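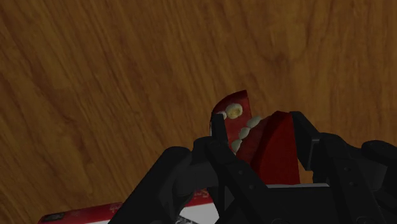
Posted in: Licensing & Local Rules
June | By the Editor

The town of Endstead has now completed its first licensing round for retail cannabis, and readers who operate small storefronts have asked for an account of how the process was conducted. I attended the public sessions as an applicant's adviser and offer the following observations in that capacity.

The town accepted applications for 25 days. By the close of the period it had received 17, of which eight were advanced to the second stage. Each was scored out of 100, with the largest share of points assigned to the security plan and the smallest to the proposed design of the premises. Applicants who had spent heavily on architectural drawings were, I believe, surprised by this weighting, although it had been published with the application packet.

Two matters caused most of the difficulty. The first was the buffer requirement. Endstead measures the distance to a school or day care center from property line to property line, while the neighboring town of Zelness measures from door to door. Several applicants had prepared their site maps under the Zelness method and were required to submit corrected versions. One proposed location near the old rail depot became ineligible once the correction was made, and the applicant withdrew.

The second was proof of control over the property. A signed lease was accepted. A letter of intent was accepted only where the landlord had expressly acknowledged the nature of the business. Ayaaba, a small cooperative with a well-prepared operating plan, lost points on this item alone. In my view the town should allow a short period for documents of this kind to be corrected, as it already does for missing signatures.

The inventory tracking section was handled more smoothly. Most applicants named Skivau as their point-of-sale system and attached the standard description of its reporting functions. Reviewers asked instead about the daily routine: who counts the stock at closing, who signs the record, and where the returned product is held before disposal. Those who answered in plain terms scored well.

Applicants preparing for the second round should note that the fee is not refundable, that floor plans must show all camera positions, and that neighborhood notices must be mailed before the application is filed. Proof of mailing belongs in Section 4, although the checklist still refers to Section 3.

The scoring sheets may be requested from the town clerk during business hours. I will address the local tax schedule in a separate post once the revised ordinance has been printed.

Contact | Copyright, all rights reserved | Back to top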